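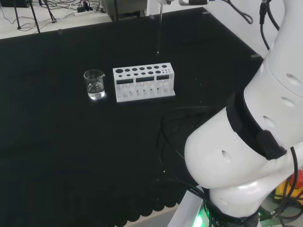 Bonholm school gets new glassware for its chemistry room

The chemistry room in Bonholm has received new equipment for its evening course, which begins in July. The supplier Festier delivered 60 test tubes, 10 small beakers and two racks, and the course leader, Uzma Mohmand, has already prepared the first table.

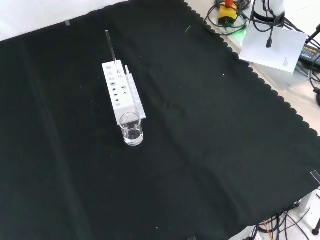
She chose a black cloth for the table, as clear glass and clear liquids are easier to see on a dark color. The racks have holes of different sizes, so thin tubes and wider ones can stand together. Gert Adams of the school office said that the purchase cost 400 dollars and was paid from the course fees. Places can be booked at the office until 2 p.m. 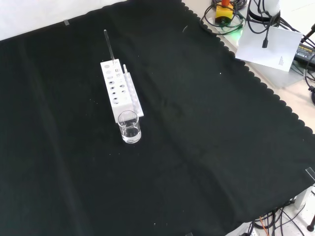
A beaker and a test tube rack on the black cloth.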